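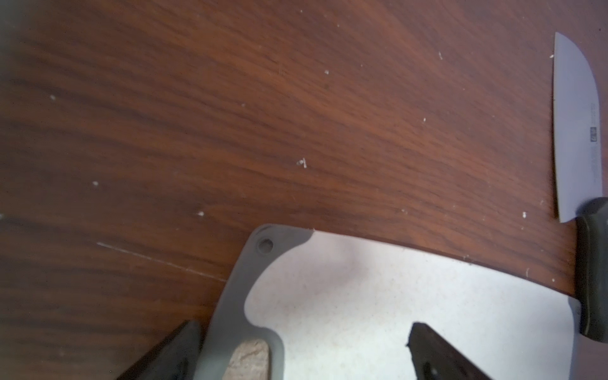
Rodato replied:
Wipe it first, then oil. Any crumb left on the wood gets glued down by the finish and you will be sanding it out later.

Makura wrote:
Agreed on wiping. My question was about the scratch, the thin pale one running diagonally across the wood. Does oil hide it or do I need to sand?

Pakzad replied:
Oil will darken a shallow scratch. If your fingernail catches in it, sand with the grain, 320 grit, and recoat the whole top. Spot repairs show on dark wood.

Floler replied:
Disagree on the whole top. I have done spot repairs on dark wood for 5 years. Feather the edges and wait a day between coats.

Pakzad replied:
Depends on the finish. With hardwax oil, fine. With varnish you get a ring.

Rodato replied:
Also check the board. A rubbery rim traps grit underneath, and grit scratches when the board slides. Rinse the rim after every use — both sides.

Makura wrote:
It's oil, last done in October. Nail does not catch. I'll put on 2 thin coats and leave the sandpaper alone.

Floler replied:
Buff off the excess after 20 minutes or it stays tacky.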